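盒子留着,纸先拿出来:跟 Afia Acheampong 聊装箱
文/I-seul Ryu 2026-09-21

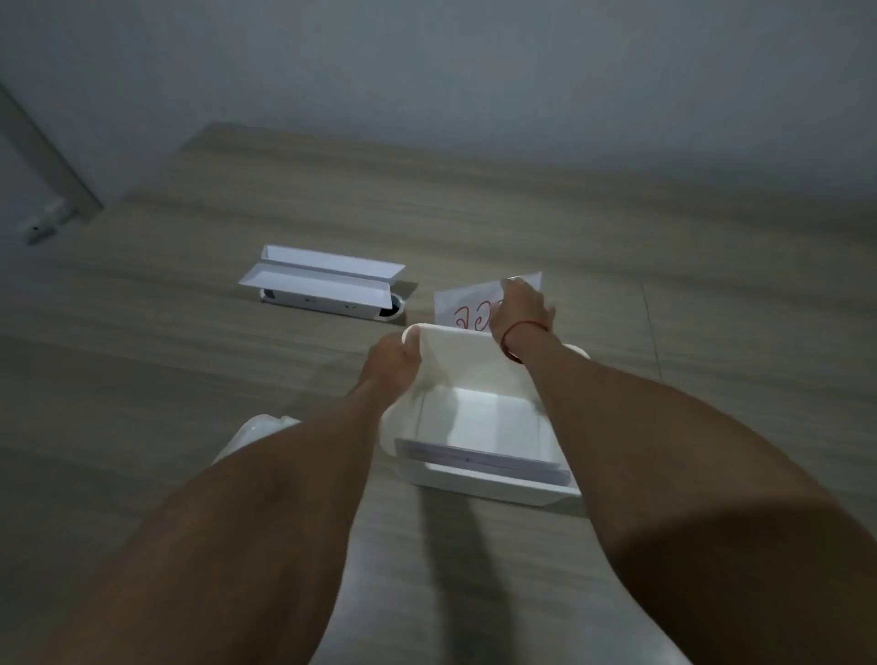 居家 / 收拾与搬家

先说结论吧,赶时间的可以只看这句:搬家的时候最拖人的是纸。说明书,保修卡,发票,装在薄信封里不知道什么用的东西。Afia Acheampong 说的,她做这行好几年了,客厅卧室厨房她都不怕,怕抽屉,怕盒子。尤其怕盒子里那一叠。

约她约了三回。头两回她都在别人家里,电话接起来那边是胶带的声音,刺啦一下,然后说"晚点晚点"。第三回总算约成,在 Grosov 她租的那间小屋子里,木纹地面,没怎么摆家具,她让我坐地上。"椅子有的,但是坐椅子干不了活。"她自己已经坐下了。

所以这篇基本是坐在地上写出来的。笔记很乱,有几处我也认不出自己写的什么,能认的都在这儿了。

她的小买卖叫 Milcombe,上门帮人收拾、装箱,到了新家再帮着拆。加上合伙的 Hülya Bozkurt,一共2个人。不接钢琴,不接鱼缸,大件交给搬家公司。她们管的是剩下的那些,零碎,别人觉得"最后一晚随便塞塞就行"的那些。

"最后一晚。"她重复了一遍这四个字,笑。"最后一晚塞的东西,到了新家半年都不拆。我见过有人搬了两次家,同一个箱子,胶带上面贴胶带,里头什么他也不知道。"

我问后来拆开是什么。

"电饭锅的说明书。电饭锅早就没了。"

地上的白盒子

白色的方盒子,浅的,边角圆圆的,敞着口放在地上。里面靠着一边平躺了一叠,白的和浅灰的,一层压一层,像折起来的纸,也像说明书,或者薄信封,从上面看不大分得出来。盒子后面插着一张白纸,半透不透,红笔写了泰文,能看到的是"จอ",后面的字给手指挡住了。

"จอ"单看是屏幕的意思。Afia 在曼谷住过四年,泰文是那时候学的,她说自己写得像小学生,但写标签够用。"我写标签用好几种文字的,看这家人看得懂什么。有一家太太是泰国人,先生不是,东西都归太太管,那当然写泰文。先生找不到东西就去问太太,他们家本来也是这么过的。"

为什么用红笔?她想了一下。

"黑的跟印刷的字混在一起。你想嘛,说明书上全是黑字,盒子上也常有黑字,你再用黑笔写一张纸夹进去,拿起来以为又是一张说明书,就扔一边了。红的一眼就知道是人写的。蓝的也可以,不过蓝的在灯底下跟黑的差不多。"

纸呢,纸有讲究吗。

"没有!什么纸都行。薄一点还好用,不占地方。有人一定要买那种标签贴,买一大卷,贴完了撕不下来,盒子就花了。我不往盒子上贴。一张纸,竖着插,露一点头在上面,合盖子的时候放平。完了。"

她说话很快,说到"完了"两个字手往地上一拍。后面还会拍很多次。

关于竖着插这件事她又补了几句,我照抄:纸要比盒子里那叠高,高一截就行,字写在纸的上半截或者左边,别写正中间,手一捏正好捏住中间,字就没了。先写字再插进去,别插进去了再写,戳破过。写完等一等再合,红笔有的干得慢,会印到旁边那页上。

"印上去也没什么,就是难看。有的客人在意。"

先把纸拿出来

我请她从头讲一遍,就当我家里有一柜子空盒子,明天搬。(我家真的有一柜子空盒子。没有明天搬。)

"明天搬你找我也没用了。"

那下个礼拜。

"行。那第一天什么都别装。你把所有带盒子的东西的盒子找出来,都放地上,都打开。我说的打开是真的打开,盖子拿掉,翻片掀起来,长的那种也一样,翻片全掀开让它支棱着,你站着一眼就能看见里面有没有东西。很多人就是掀一条缝,瞄一眼,哦空的。其实底下还压着一层卡纸,卡纸下面是保修卡。"

长的那种盒子她特别提了。又窄又长的白纸板盒子,装灯管的、装支架的、装卷起来的什么东西的都有,开口是一整条,两边翻片掀起来像两道坎。她说这种最容易被当垃圾,因为形状怪,不好摞,斜着放哪儿都碍事。可是装回去的时候又偏偏只有它合适。"长东西没有长盒子,你就得拿气泡膜一圈一圈裹,裹完跟法棍一样,还是会弯。"

第二步,纸出来。全部拿出来,不看内容,先堆一起。

不看?

"不看。一看就完了。你坐那儿看说明书,看半个钟头,哎原来这个机器还有这个功能。我有个客人,Seul-gi Gil,她让我写名字没关系的,她坐在地上把咖啡机的说明书从头看到尾,看完去做了一杯咖啡。那天下午我们就装了一个箱子。"

(后来我给 Seul-gi Gil 打了电话核实。她说是真的,又说那台咖啡机她之前用了三年一直没除过垢,看了说明书才知道要除,"所以那个下午不亏"。Afia 听我转述,翻了个白眼。)

纸堆好了以后分三摞。这个分法她试过很多种,最后留下来的最简单:还用着的东西的纸,一摞。东西已经没有了的纸,一摞。看不出来是什么的,一摞。

"第二摞直接走。不要留恋。东西都没有了你留着它的说明书干吗呢,有人说万一二手卖的时候要,东西都没了你卖什么。"

第三摞呢?

"第三摞给家里另外一个人看。一定是另外一个人。你看不出来的他一眼就看出来了,反过来也一样。要是你一个人住,拍照发给爸妈,爸妈认得的。"

要是爸妈也不认得?

"那走呗。"

第一摞最后回到盒子里去。纸放盒底,靠着一边的内壁,平放,别卷,别对折再对折。她对"靠着一边"这点很坚持。我问靠中间有什么不行,她说靠中间它会跑,一搬就斜了,东西再压上去就折角。靠着壁,它有一个边是稳的。摞得跟盒子差不多宽最好,左右也不晃。

"有的人爱把说明书都抽出来,统一放一个文件夹,按字母排。Hülya 就喜欢那样。我们两个为这个吵过。"

文件夹派和盒子派

Hülya Bozkurt 是后来才到的,进门先把两大袋拆平的纸板靠墙放下,没坐,站着跟我们聊。

她的看法:纸归纸,盒子归盒子。"你洗衣机的盒子会留吗?不会吧,那洗衣机的说明书放哪儿。你有一半的东西是没有盒子的。那你就得有一个文件夹。既然有了文件夹,为什么不全放文件夹。"

Afia:"因为人找东西的时候是先想到盒子的。"

Hülya:"你是先想到盒子。我是先想到文件夹。"

Afia:"你去问客人。"

Hülya:"我问过。问了,他们说'啊?还有说明书?'"

两个人都笑了。这个架应该吵过很多遍,台词都熟了。

她们现在的做法是折中,看客人。家里地方大、盒子愿意留的,按 Afia 的来,纸跟着盒子走。地方小的、盒子打算全扔的,按 Hülya 的来,一个夹子,前面一页手写的目录。目录用铅笔写,东西会换。电子版她们不反对,但也不主动提,Hülya 说扫描一次要花的时间够装三个厨房了,而且"扫完的人从来没有打开过那个文件夹,电脑里那个"。

我问有没有既不要纸也不要盒子的。

有,而且越来越多。Afia 说年轻人多半这样,说明书网上都有,盒子占地方,拆完当天就下楼扔了。她不觉得有什么不好。"挺好的,轻松。就是搬家的时候会惨一点。显示器没有盒子,你试试。用被子裹。"

说到显示器她来劲了。

"屏幕这类东西,盒子一定要留,别的我都可以商量。它一面是平的、脆的,一面有个屁股,重心还不在中间。原来那个盒子里头的泡沫是照着它挖的,你再怎么裹都裹不出那个形状。说明书可以扔,支架的螺丝不能扔,螺丝袋子要用胶带粘在泡沫上,不要放在纸那一叠里。放在纸里就没了。薄薄一小袋夹在两本说明书中间,走了。"

走了就是扔了的意思。她从头到尾没说过"扔"字几次,都是"走"。

盒子该留多久

这是我自己最想问的。我家那一柜子空盒子,有的放了六七年。

Afia 的标准是这样的,写得乱,大家凑合看:

还在保修的,留。过了保的,看东西怕不怕摔。怕摔的留,不怕摔的走。衣服鞋子的盒子走,除非拿来装别的。茶杯碗碟的盒子,成套的留,单个的走。好看的盒子——

她停了一下。

"好看的盒子是个大问题。"

怎么说。

"没有人留盒子是因为有用,都是因为好看。白的,硬的,盖子合上去噗一声,慢慢往下沉的那种。你舍不得的,我也舍不得。我自己家里就有几个,装什么?什么也没装。后来我就定了个规矩,好看的盒子可以留,但里面必须有东西。空的不许过夜。"

那现在里面装什么?

"纸。"她说,"装纸正好,浅的,方的,说明书平躺进去刚刚好。"

所以绕一圈又回来了。

Hülya 在旁边说,她们算过一次,她记账,什么都记。今年六月有一单,姓 Trương 的一家,三代人住一起,老房子,柜子一直顶到天花板。光空盒子就清出来309个。她当时蹲在走廊里一个一个划正字,划到后来旁边的小孩也跟着划。里面还带着纸的有91个。

"剩下的是真空的,"Hülya 说,"一点东西都没有,连垫片都没有。套着装,大的里面是中的,中的里面是小的,最小的那个里面我以为总该有点什么了吧。没有。"

老太太不肯扔。这种情况怎么办?我以为她们会有一套话术。

Afia 说没有什么话术。"她的东西嘛。我就陪她看。她拿起来一个,跟我说这个是哪年谁送的,装的是什么,我就听。听完她有时候自己就放到要走的那边了,有时候放回去。放回去就放回去。我们按小时算的,但是那天听故事的时间 Hülya 没算进去。"

Hülya:"算了一半。"

最后留下来的那些,拆平了能拆的,捆成几捆,放在新家的床底下。纸全部另外装。那一家就是用的文件夹,Hülya 胜。

工具

读者肯定要问工具,我替大家问了。少得出乎意料。

笔,红的,细头。胶带,纸的那种,能手撕。剪刀一把,圆头。裁纸刀她带着但是不大用,划过人家地板一次,赔了1,798,从那以后在地上干活就不掏刀了。我问是什么地板这么贵,她说就是普通木头的,贵在师傅要上门两趟。

"所以现在先看地。木头的,木纹的,不管真的假的,一律不用刀。盒子放稳了再伸手进去,别拖,拖了底下有沙子就是一道。"

纸板她们从一家叫 Plukach 的店拿,论捆买。我问好在哪儿,她说近。

手套呢?

"不戴。戴了捻不开纸。纸的边会割手的,是会割,割就割了。"她把手翻过来给我看,指头侧面有几道细白印子。"你要捏一张纸的时候捏上边,拇指跟食指轻轻捏,别的手指头让开。另外那只手扶着盒子的边。两只手都去弄纸,盒子就翻了,浅盒子尤其会翻,没重量嘛。"

我试了一下。盒子没翻,纸皱了。

"还行。"她说。语气听得出来是不行。

坐地上这件事我也问了,腰受得了吗。她说在桌上干活才累腰,桌子高度不对就得一直弯着,地上反而能换姿势,跪着,盘腿,侧过来,腿麻了就站起来走一圈顺便去看看别的屋。再一个是地方大,桌子就那么点,盒子排不开,排不开就要摞,一摞就看不见里面了。"看不见里面就等于没打开。"Hülya 不同意,她五十了,膝盖不行,她带个小板凳。板凳那天没带来,所以她站着。

拆的时候

装的讲了这么多,拆箱大家好像不大关心。Afia 说客人也这样,装的时候全家上阵,拆的时候人就散了,上班的上班,累瘫的累瘫。

拆箱她有几条,我按她说的顺序写,她自己也说顺序不重要。

先拆带手写纸的盒子。装的时候谁写的谁来拆最快,字再丑自己认得。纸拿出来别急着团掉,翻过来,背面还能写一次。到了新家东西的位置变了,原来写"书房"的现在可能在卧室,划掉重写就行。

泡沫留一个星期。东西插上电,能亮,能转,再处理泡沫。

装着说明书那叠的盒子最后拆,或者不拆,直接进柜子。"它到哪儿都是一样的,你拆它干嘛。"她说她有个客人搬进去第一天晚上就把说明书全摆到书架上了,一本一本,烤箱的,净水器的,摆得比书还齐。问他为什么,他说这样家里看着满一点。

"我觉得挺好的。后来他是不是真的看过我不知道。"

还有一条,她说得慢一点:先铺床。别的全都可以等。这个跟纸没有关系,但是她每次都说,我也就写上。

会不会有装错的

有啊。她一点没犹豫。

最惨的一次,是把一叠别人家的信封装进了一个要走的盒子,因为看起来跟说明书一模一样,浅灰的,薄的,大小也差不多。盒子都到楼下了,Hülya 多看了一眼。里面是客人父亲写的信。

"从那次以后,凡是薄的、灰的、白的、看着像信封的,我都捏一下。捏一下就知道了,说明书是滑的,有弹性。信是软的。捏不出来的就打开。"

我说你刚才不是讲不许看内容。

"打开不等于看。打开,看见是手写的,合上,放到另外一边。就这样。"

手写的东西,不管是什么,菜谱也好,孩子的算术本也好,欠条也好,她一律另放,等主人自己来定。她们两个不替人决定手写的东西。印刷的可以,手写的不行。这可能是 Milcombe 唯一的一条店规,Hülya 说也不是唯一的,还有不在客人家吃客人的水果。

Afia:"请我吃也不行?"

Hülya:"请你可以。你是自己拿。"

采访到后面就有点散了。有人打电话来问下个月有没有空,Afia 接,Hülya 翻本子,两个人一个说有一个说没有。我趁这个空把她们那叠说明书的边对了对齐,强迫症,没忍住。Afia 挂了电话看见了,说不用对齐,对齐了反而滑,稍微错开一点,抽的时候好抽。

我又给弄乱了。

临走问她自己搬家是什么样。她搬过好多次,曼谷之前还在别处住过,数不清了,也没数。她说自己的东西装得最烂。标签不写,箱子不封,最后一晚随便塞。

"真的,就那么塞。然后半年不拆。"

那电饭锅的说明书那个——

"那是别人。"她说。过了几秒,"我的是熨斗的。"

回家以后我把柜子打开了。盒子都拿出来放在地上,盖子都拿掉,照她说的先不看,纸堆在一起。堆到第三个盒子就看起来了,一本电动牙刷的,九种语言,我看的还是看不懂的那一种。晚上十一点半,目前进度是地上没有地方走路了。第三摞拍了照发给我妈,她回得很快,认出来两样,还有一张她说是我小学体检的单子,叫我留好。明天在接着弄。

有几位读者之前留言问价钱和档期,我没细问,她们俩当场都没对上,建议直接打电话。打不通就是在贴胶带,晚点再打。

另外更正一处:上一篇写厨房抽屉的那篇,我把收保鲜袋的办法写反了,应该是开口朝外,不是朝里。谢谢指出来的那位。

分享 46 | 评论 17 | 收藏 112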